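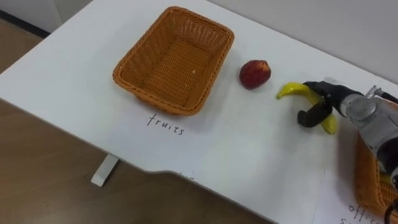 Slide 1 – banana in the gripper, fruits basket still empty

Open fast. Thank Paloma Van Dusen for the intro. Talk is on Funa, our task planner – not the arm, not the grasp net. Say that early or all the questions will be grasp questions.

One prompt: sort the table. Planner reads the handwriting, builds its own goal list. No label names in the code. Genovano folks will ask about OCR – it's the same model, one pass, say so.

Loop: look, pick one step, run it, look again. Replan costs 38 ms on the desktop. Old version planned the whole table up front, then went blind. Bad idea, mine.

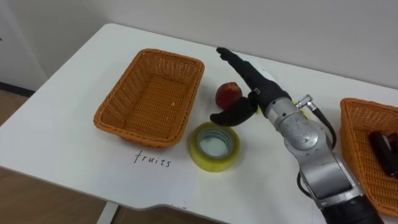

Slide 3 – where state goes wrong

Tape by the arm, fruit half behind the fingers. Tracker wants to drop anything occluded. We hold an object for 65 frames before deleting it. Ludent tracker held 2, hence the ghost apples last October.
Don't read out the config. Point at the hold time and move on.

Slide 4 – done checks. Tape is inside the office supplies basket but the finger is still on it. Is that done? Planner says no – needs open gripper AND clear of the rim.

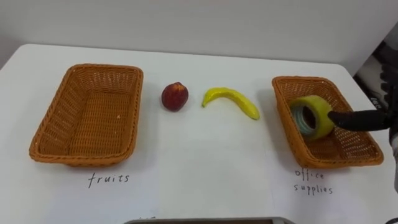
Haddad's objection in review was that a rim check is just a hard coded rule wearing a planner's hat. Fair. Answer: yes, it's a rule, it lives in one file, and we trained on 4,000 logged episodes without it and got early releases. Show teh plot if there's time. 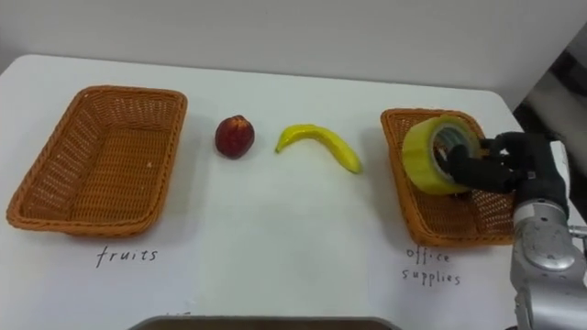
Slide 5 – tape over the office supplies basket, peach and banana still to sort

Ask the room what step they'd pick next. Take two anwsers max. Then demo, repo link, questions.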